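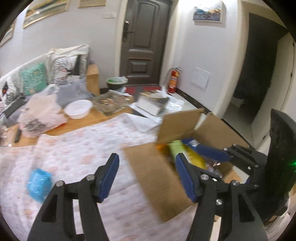
Packing table with a mixed carton open on the cloth.

About Erden

Erden packs mixed cartons of snacks, dry foods and small household goods for people who order a few of many things. A typical order contains pouches, bags and wrapped items in different sizes, and very few of them stack. The company exists to put these into one corrugated carton so that they arrive in the condition in which they left the shelf.

The catalog currently holds 293 items. Each item has a record with its packed dimensions, its weight, the type of outer wrap and a crush class from 1 to 6. Class 1 items can carry weight. Class 6 items carry none and go in last. The crush class is assigned by hand after a press test and is reviewed when a supplier changes the wrap.

How we work

Packing is done on low tables in ordinary furnished rooms. A cloth is laid over the table before a session. It keeps grit off film wrap and makes dropped crumbs easy to see. Loose goods, empty bags and bowls are kept beyond the carton, within reach of the packer but clear of the flaps.

Cartons are opened with all flaps folded back. A flap that stands half upright catches on crinkled film and can tear a seal, so the packer checks the rear flap before each layer. Long items are set first, on the diagonal if they exceed the inside length. Flat pouches follow along the walls. Soft items fill the remaining gaps – we do not use foam chips, and paper fill is limited to 2 sheets per carton.

Barcode labels are kept facing up wherever the item allows it. This lets the contents be checked against the order sheet without unpacking.
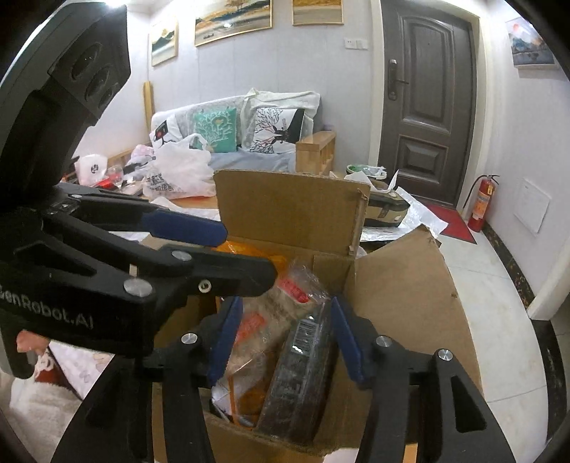
Larger cartons are packed at floor level. The working height of a tall carton on a table is too great for a seated packer, and items dropped from the rim tend to land on their corners. On the floor the packer can reach the bottom layer with a straight arm. The same order of layers applies.

Once the sheet is signed the flaps are closed short sides first, then long sides, and sealed with a single strip along the center seam and one across each end. Cartons over 12 kilograms are split into two.

Materials

Cartons are plain brown corrugated board, ordered flat in three sizes. Reused cartons are accepted if the board is dry and the creases are intact. Slight fraying on a flap edge is not a reason for rejection. A soft corner is.

Plastic bags removed during sorting are flattened and collected by type. Clear film and printed film are stored separately because our recycler, Tranilwood, takes them in separate bales. Bowls and trays used for loose pieces are washed at the end of each session.

Where we are

Erden began in a shared apartment in Petchrat with one table and a kitchen scale. Packing is still done in Petchrat. Storage moved to the Zulto building two years later, when the shelves no longer fit along one wall. Goods are brought over each morning in the quantities needed for that day's orders, plus a small reserve for substitutions.

Orders received before 2 p.m. are packed the same day. There is no packing on Sunday. Returns are inspected at Zulto, and the inspection result is added to the item record – this is how most crush classes get corrected.

Questions about a carton should include the number printed at the top of the order sheet.

Recent items
Crush classes: how the press test is done
Carton sizes and inside dimensions
Changes to the film sorting list, March
Substitutions and how to decline them
Returning a damaged carton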